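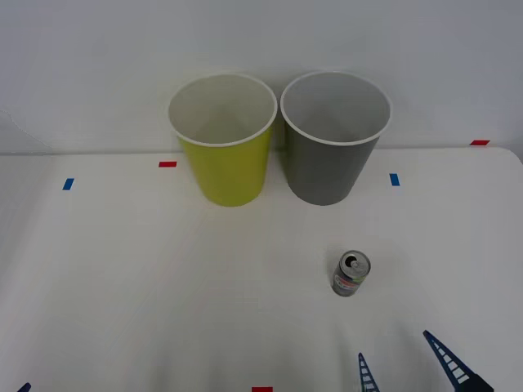
I think every shared workshop should have a robot arm in it, and I've thought so ever since we set ours up at Plalden. We call her Luo, and she has taken over 89 evenings of my life so far!

People assume the fun part is the programming. For me it's the fingers. The ribbed kind give a little when they meet something round, so you can be slightly off (I'm always slightly off) and still get a decent hold. Try that with two flat plates and you'll be chasing a can across the bench.
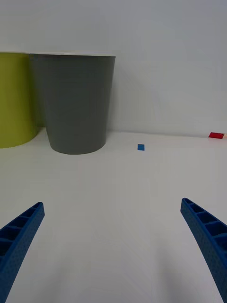 Do you need a big workspace to get started? A plain tabletop is plenty, and a few bits of colored tape for marking positions will do more for you than another sensor.

Cups and cans get laughed at as practice objects, and I'll defend them all day. They're cheap, they come in different widths, and a paper cup tells you right away if you're squeezing too hard. We have logged 1149 grasps in the Skasow notebook, and I still lean in to watch every single one.

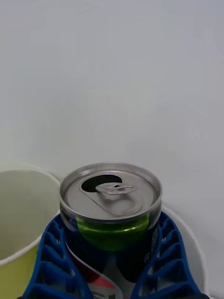
Bravska wrote back after reading my draft that I'm too easy on soft fingers, and that a good force limit on stiff ones would serve a beginner better. Maybe so, for boxes. For anything round I'm keeping my ribs, and I have 80 more evenings booked to argue the point.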